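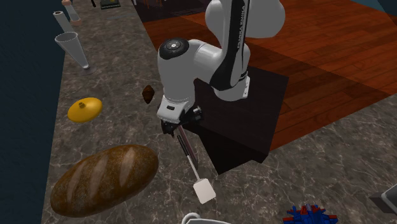

Notebook, sim kitchen, April, Saturday

Topic: handling rules for tool-in-hand tasks, second pass. Kasari scene set, Franka arm, parallel-jaw gripper.

Went back over the Fakside rule sheet before adding any more scenes. Rule 2 (approach clearance) is written for bare fingers. With the spatula held, the lowest point is the blade, well below the fingertips, and the old clearance check never looks at it. Changed the check to use the tool tip as the reference point. The gripper body is still checked separately.

Settings as of tonight:
Clearance, blade to marble, during transit: 5 cm minimum. Lower only in the final approach, and log it.
Seed for the regression run: 532. Do not change it between rule versions.
Grasp on handle only. Contact between finger and shaft counts as a fault.
Contact with any object not named in the task counts as a fault, even if the object does not move.

The last one needs wording. Hanar counts a touch only above a force limit, Aguiar counts every touch. I have gone with every touch for now. The glass is the case that matters: a light push on it is not a light event. Bread can take more, but I don't want per-object limits in the sheet yet.

Clutter layout: keep the distractors where they are. Someone had cleared the counter in an older copy of the scene to get cleaner paths, and results from that copy should not go in the same table. If objects are moved, the scene gets a new version number.

Shadows stay on. The dark front of the pedestal hurts the depth estimate close to the base, so any waypoint there gets flagged for a manual look.

Open:
– tool tip offset is typed in by hand, should be read from the tool file
– no rule for a dropped tool. Proposal: stop, hold position, end the episode, no regrasp
– the bowl rim needs its own clearance value, two scenes disagree
– rerun the baseline with the new check before Hanar gets the sheet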